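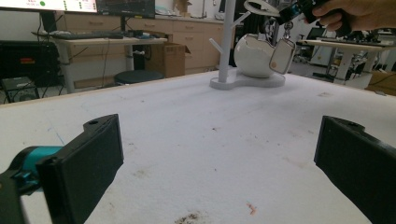

Skip to content Topics Kitchen Materials Forces Search

Science at Home > Forces > Balance

By Adaeze Lawal
January

Why a Mug Tree Does Not Fall Over

A mug tree is a stand for storing cups. It has three parts: a base, a post, and branches. The base is flat and sits on the table. The post goes straight up from the base. The branches stick out from the post, and each one holds a mug by its handle.

Why hang a mug at all? A mug standing on a shelf uses up a circle of shelf as wide as the mug. Hanging mugs share the space above one base.

Weight and the base

Gravity pulls on every part of an object. For many problems, we can pretend that all of the pull acts at one point. This point is called the center of mass. An object on a level table stays upright as long as its center of mass is above its base.

An empty stand with a straight post is usually steady. Now hang a mug on one branch. The center of mass of the stand and mug together moves toward the mug. If it moves past the edge of the base, the stand tips over.

Suppose a mug has a mass of 327 grams and hangs 8 centimeters from the post. Hung twice as far out, the same mug would have twice the turning effect. Engineers call this turning effect torque. Short branches keep it small.

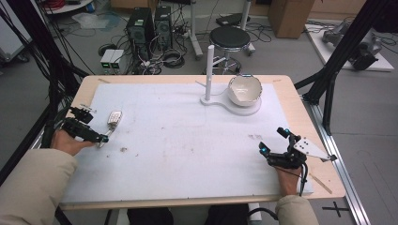 Some stands have a base that is longer on one side of the post. The extra part can hold a bowl or another small object. A bowl resting there adds weight low down, and low weight makes a stand harder to tip.

Why the branches point up

A branch that slopes upward holds a mug better than a level one. The handle slides down the slope until it meets the post, and it stops there. On a level branch, a bump can push the handle off the end.

Try it

You need a mug tree, two plastic cups with handles, and a folded towel. Put the towel beside the stand in case a cup falls.

1. Hang one cup on the highest branch. Push the top of the post gently with one finger.
2. Move the cup to the lowest branch. Push again with the same force.
3. Hang the second cup on the opposite side and repeat.

Write down which arrangement tipped most easily.

Words to know

Center of mass: the point where an object's weight seems to act.
Torque: the turning effect of a force.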